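Tips for comparing gripper fingers on laundry

Folding is a good test for a hand-held gripper, and stretchy clothes show up problems that towels hide.

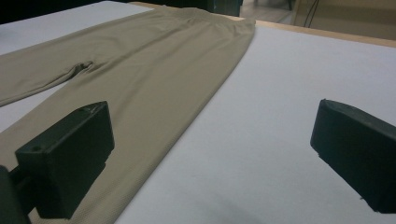

Khaki leggings on the padded table, fingers wide open.

Pad the table. A white padded cover lets the fingertips press down a little and get under a thin edge. On bare wood they tend to skate over it.

Start with the long edge. Pull one side of the garment straight before you try a grasp. Leave the other half of the table clear so you have somewhere to fold to.

Keep seams for later. The crotch seam on leggings bunches up, and a finger that does fine on a single layer may take three there. Score seam grasps on their own line.

Use the same garment for each set of fingers. We did 14 grasps with the flat Merkon blocks, then 14 with the Sokol pair, and swapped nothing else. Yamila Domínguez marked a grasp as good only if the fabric stayed put for 5 seconds.

Check the screws between sets – a loose finger feels just like a slippery one.

Wipe the inner faces with a dry cloth. Lint builds up faster on jersey than on cotton, and it changes the grip.

Smooth the cover before each try. A crease under the garment can lift the edge and make an easy grasp look like a good finger.

The Sokol fingers did better on waistbands and worse on single layers. We plan to repeat the test with socks in February.

Benvinda Cunha, 29 January 2020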